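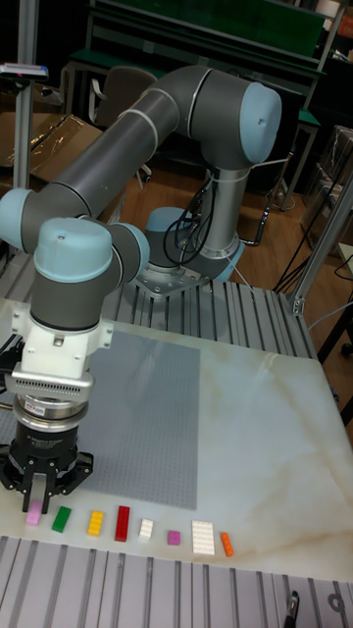
Oven calibration and the baked oat cup, second round

April 12, 2025

The first batch of oat cups I wrote up in October had wet centers and dark rims. Several readers suggested more flour. I left the flour alone and checked the oven, a Vetel countertop model with a dial marked in steps of 25 degrees. With the dial at 350, a probe thermometer clipped to the middle rack settled at 274 after the preheat light went out. It kept climbing for a long time after that. The preheat light on this oven reports that the element has cycled once and nothing more.

So the recipe was close to correct and the starting temperature was wrong. The pan went into a cool oven, the rims caught the radiant heat from the element while it was still running, and the centers lagged behind.

What changed in the method:

Preheat with the empty pan inside. The pan is a Gratarden 12-cup in plain steel, heavier than the nonstick one I used before. Give it a full 25 minutes regardless of the light.

Rack one position lower than the middle. The upper element in the Vetel comes back on whenever the door has been open, and the tops brown too early on the middle rack.

Grease with butter, brushed on quickly once the pan is hot. Spray oil left a tacky brown film on the steel that took two rounds of baking soda to remove.

Ingredients, for 12 cups:

2 1/2 cups rolled oats
1/2 cup all-purpose flour
1 1/2 teaspoons baking powder
1/2 teaspoon salt
1 teaspoon cinnamon
2 large eggs
1 1/4 cups whole milk
1/3 cup plain yogurt
1/4 cup maple syrup
3 tablespoons melted butter, plus more for the pan
1 cup grated apple, squeezed

Put the oats, flour, baking powder, salt and cinnamon in a large bowl. In a second bowl, beat the eggs, then add the milk, yogurt, syrup and butter. Pour wet into dry, stir until no flour shows, and let it stand 15 minutes while the pan finishes heating. Fold in the apple last. If it goes in at the start it gives up its juice and the mixture turns loose.

The filling comes to 69 grams per cup on my kitchen scale, with a small amount left in the bowl. I scrape that into the last cup and accept that it takes longer. Bake at 350 (true 350, by the probe) for 24 minutes. The centers should read 200. Cool in the pan for five minutes, run a thin knife around each one, and lift them out onto a rack.

A few notes on ingredients. The oats are Clultum thick rolled, from the large bag. Quick oats absorb the milk faster and give a closer, cake-like crumb, which some people will prefer. If you use them, cut the standing time to five minutes. The yogurt is Gavrilă whole milk, on the sour side. With a milder yogurt I would add a teaspoon of lemon juice to keep the baking powder working at the same rate, though I have only tried this once. Any firm apple works. Pears were too wet even after squeezing.

Storage: three days in a closed container in the refrigerator, two months frozen. Reheat from frozen at 325 for 14 minutes. The microwave is faster and makes the rim leathery.

I tried a savory version with the same base, leaving out the syrup and cinnamon and replacing the apple with grated zucchini and 3/4 cup of cheddar. It stuck in four of the cups. Cheese against hot steel needs a paper liner or a cooler pan, and I have not decided which to test first. The flavor was fine, slightly flat, and wanted more black pepper and probably scallion.

On the thermometer: leave the probe clipped in for the whole bake and route the cable through the door at the hinge side. At the handle side the door on mine stays open by a hair and the reading drops by nine degrees.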